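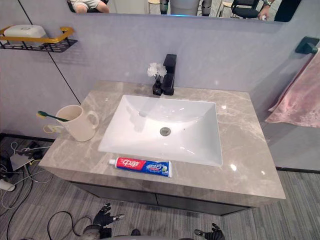
Hard water and what it does to your home

If you live in the Setiawan development or any of the streets to the east of it, your water got harder in May. The supplier moved the area on to borehole supply while the old reservoir main is relined, and the work is expected to carry on well into next year. We have had a lot of messages about white marks, stiff towels and slow kettles, so this month's household item is given over to limescale.

The figure to know is 221. That is the hardness of the borehole water in milligrams per litre, measured as calcium carbonate. Before the change it was 130. Anything over 200 is usually classed as hard, so the water is safe to drink but leaves more behind when it dries or is heated.

Kettles and coffee machines

Citric acid is the cheapest thing for a kettle. Put in a heaped tablespoon, half fill with water, bring to the boil and leave for 20 minutes. Empty it, rinse it twice and boil one full kettle to throw away. White vinegar does the same job but the smell hangs about.

Coffee machines are different. Some makers say that citric acid should not be used on their boilers, so read the booklet first. If you have changed address with the machine, check the hardness setting too. Many are set once when the machine is new and never looked at again.

Taps, basins and showers

Wipe the tap dry after the last use of the day. It takes a few seconds and saves most of the scrubbing later. Dark finishes show scale sooner than chrome and are easier to spoil, so keep to warm water, a drop of washing-up liquid and a soft cloth. Strong descalers can lift a black coating for good.

Marble needs more care still. Vinegar, lemon juice and any bathroom spray sold for limescale will eat into the polish and leave a dull patch that cleaning will not shift. Use a cleaner marked as pH neutral and dry the surface afterwards. Plain white ceramic will stand up to most things, but rinse well and don't let the cleaner run on to the stone around it.

For shower heads, unscrew the head and leave it in a bowl of diluted citric acid for an hour. If it won't unscrew, tie a bag of the solution round it. Rubber nozzles can be rubbed clean with a thumb.

Washing machines and dishwashers

Detergent packets give doses for soft, medium and hard water, and you should now be using the hard water dose. Too little leaves clothes grey and builds up scale on the heating element. Dishwashers need salt, even if the tablets say "all in one", and the softener setting inside the machine should be turned up to match. On most models this is done by holding down one of the programme buttons - the manual will say which.

Is a softener worth it?

Maya Twal, who fits heating systems and lives on the development, had one put in this summer. She paid 600 pounds for the unit and did the plumbing herself. "I'd have it again, but I've got five people in the house and a combi boiler," she told us. "If it was just me in a flat I'd buy a tub of citric acid and leave it at that."

A softener takes up a cupboard, needs topping up with salt and has to be plumbed so that one kitchen tap stays unsoftened for drinking. Tenants need the landlord's written permission. We would also be wary of the magnetic clips now being sold door to door. Two readers have bought them and neither has noticed a change.

Meeting and test strips

The supplier's area engineer will answer questions in the Vondent Hall on Thursday, November 9, 2023, at 7 pm. Doors open at 6.30 and there is step-free entry from the car park side. Free test strips will be on the table by the door, one pack per household.

If you can't get there, send your question to Vilhjálmur Hjaltadóttir at the newsletter desk and he will pass it on. Please give your street name, as the supply is mixed in places and the top end of the hill is still on the old main.

14 comments | 37 shares

You are receiving this newsletter because you signed up for household news. Change your preferences or unsubscribe at any time.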